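Ticket: Dremero rotary tool, collet slipping with mounted stone points
Status: Closed
Opened by: Ieuan Morris, Trastcombe
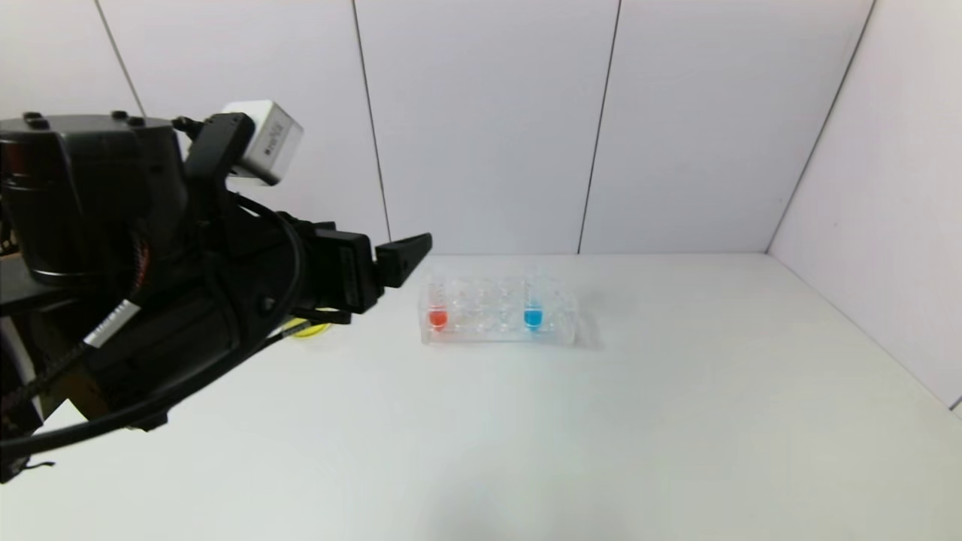 Shahab Zamani replied on Tuesday that a slipping collet is nearly always down to shank size, and could Ieuan please check whether the stones were the thin-shank kind before ordering any parts. He asked what speed the tool was running at, too.

Ieuan, 9:40 am
Thank you so much for getting back to me, Shahab! The stones came out of the big Plosten assortment, the 168-piece one, and I'm afraid I never thought to look at the shanks. The polishing felts hold just fine, it's only the gray stones that creep forward after a minute or two on stainless. I usually set it at 2,000 and leave it there (I'm a bit timid with it, to be truthful).

Shahab, 10:15 am
No need to be timid, but that's a sensible place to start. Please unplug the tool, take the collet nut all the way off and tip the collet out. Give it a good brush, as polishing compound loves to pack into the slots. Then try one felt and one stone by hand and tell me if the stone wobbles.

Ieuan, 1:30 pm
Well, you should have seen what came out of those slots - green paste, mostly. The stone still wobbles, though, and the felt doesn't. I found a smaller collet in the lid of the Stojanovska case and the stone fits it snugly. Ran it on a scrap of stainless after lunch and it stayed put the whole time.

Shahab, 2:05 pm
Lovely, that's the one to use for the stones. Keep the larger one for the felts and brush both out when you change over. I'll close this now, but do write back if it starts creeping again.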